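Subject: Re: Colocation move to Grelstead, rack power and the January renewal 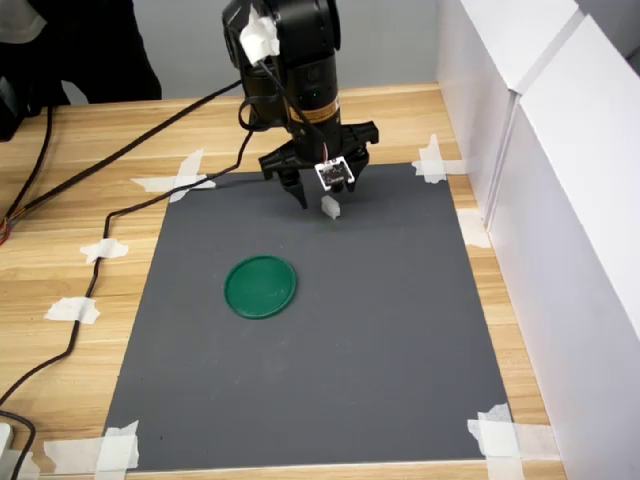
*Gripper over the bench, white block below.*

Hi all,

Replying to Anselmo's message of Jul 21, 2021, quoted further down. I have been through the Thiele quote and the draft contract and have a few comments before we sign anything.

> From: Anselmo Marín
>
> Thiele have come back with a price for the Grelstead data center. It is 2,121 a month for the two racks, power included up to the committed draw. Vostura want 1,396 for the same space, but power is metered on top. Both can take us before our current term ends in January.
>
> I lean toward Thiele. The bill would be the same every month and we would stop arguing about it. Can people look at the contract and tell me what I have missed? I would also like to know if anyone still needs the old tape store, as neither site has room for it.

On price, the two quotes are closer than they look. I took our metered readings from the current site and ran them against Vostura's rate card. In a normal month we would land a little under Thiele. In a month with a full rebuild of the Prenano index we would land a little over. I don't think price should decide it.

On power, please check what Thiele mean by "committed draw." Section 4 gives it per rack, and the cover letter gives it for both racks together. Our storage rack pulls far more than the other one, so if the limit is per rack we go over it on the first day. The fee for going over is in the appendix and it is steep. I'd want this fixed in writing, with the limit pooled across both racks.

On network, Vostura have two carriers in the building and Thiele have three. Thiele charge a one-time 2,000 for each cross-connect and Vostura charge monthly. We need two. Over the full term Thiele come out cheaper, but it means 4,000 up front that is not in this year's budget. Anselmo, can you ask if they will spread it over the first year?

On access, Vostura need 10 working days' notice to add a name to the entry list. That is too slow for us. When the disk shelf failed last winter we sent someone who had joined that same week. Thiele will add a name by phone the same day.

> Cooling is chilled water at Thiele and outside air at Vostura. I don't know if that matters to us.

It might. The outside air hall is allowed to run several degrees warmer in summer under their terms. The newer servers are rated for it. The older storage shelves are not, and we have no plan to replace them before the move. That is another point for Thiele.

As for the tape store, my group does not need it. Everything on it was copied to the Prenano archive and the checksums matched, apart from one damaged tape that we had a second copy of. I can send the list to anyone who wants to check — just ask before the end of the month, as the drive goes back after that.

So I'm fine with Thiele if section 4 is corrected. If they won't move on it, I'd go back to Vostura and ask about a cooler row for the storage rack.

I haven't read the insurance schedule. Could somebody else take that?

Regards,
Platform team, storage and hosting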